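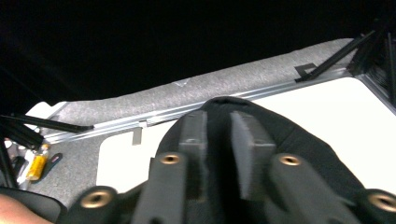 In defence of the boring grey carpet

I have a soft spot for grey speckled carpet, the felty sort that looks like it came out of the boot of a car. Everyone I know wants timber, or stone, or some powder-coated colour with a name like Dusk Fern (why?), and I keep going back to the stuff that goes on shelves and panels and never gets a compliment.

Put a bit of aluminium rail along the edge and I'm sold! You get the soft part for putting things down on and the hard part for knocking your shins against, and the whole lot can be vacuumed. Little scraps of white tape or paper do show up on it, I'll give the critics that, but I'd rather see the rubbish than lose it in a busy pattern.

I priced up a fancy fit-out from Flumari last May and the quote came back at 4,000 dollars, mostly for veneer I'd be scared to put a toolbox on. Carpeted panels with rail from Tristeck were 1,100, and my neighbour reckons I could have gone cheaper again with offcuts. Maybe so. I've had mine a while now and the colour still doesn't excite me, and I put my keys down on it every single night without thinking about it.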